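Why Some Languages Won't Let You Say "I Heard" Without Saying How

In the hill town of Skemberg, you can't simply say that the bakery burned down. Grammar won't allow it. Before the sentence is finished you have to pick an ending for the verb, and the ending tells everyone whether you watched the flames yourself, smelled the smoke and guessed, or got the news from a cousin.

Linguists call this evidentiality, and I think it's one of the most delightful things a language can do. English speakers can manage something similar, of course. We say "apparently" and "I guess" and "it looks like" all day long. But we can leave those words out whenever we please, and speakers of Zoubi, the language of Skemberg and the valleys below it, can't. Dropping the ending sounds as wrong to them as "yesterday I go" sounds to us.

Zoubi has five of these endings. One is for things you saw. Another covers everything you heard, smelled or felt (stepping on a thorn in the dark counts). A third is for conclusions drawn from clues, a fourth for secondhand news, and the fifth, my favorite, is kept for stories so old that no one could name the first person to tell them. Folktales use it from start to finish, and kids pick up on it right away. Switch a grandmother's tale into the "I saw it" form and the whole room cracks up!

Where do the endings come from? Often from plain old verbs. The secondhand ending, -stin, is a worn-down piece of a verb meaning "they say," rubbed smooth by centuries of people talking fast. You can still catch the longer form in Stinance, a fishing village down the coast, where older speakers pronounce all three syllables and get teased for it.

The best place to hear all this is the Drimwood archive, a collection of 2,358 recordings made in kitchens, boats and barns. I spent a week there in July with headphones on, and I would gladly have stayed for two more.
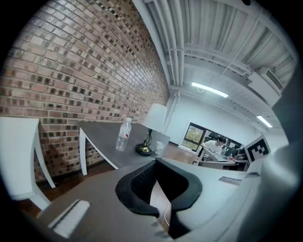 My favorite tape is an argument over a missing goat. It runs through 156 verbs, and you can follow the accusation falling apart just by listening to the endings. It begins with "saw," slides to "figured," and by the end the speaker is down to "was told." No one calls anyone a liar. The verbs take care of it.

Children seem to get the "saw" ending first, at two or three, while the clue-based one can take until they're in school. Adults learning Zoubi struggle with it even longer. I still mix it up with the secondhand form, and I've been corrected by a six-year-old, very kindly, in the "I heard it myself" ending.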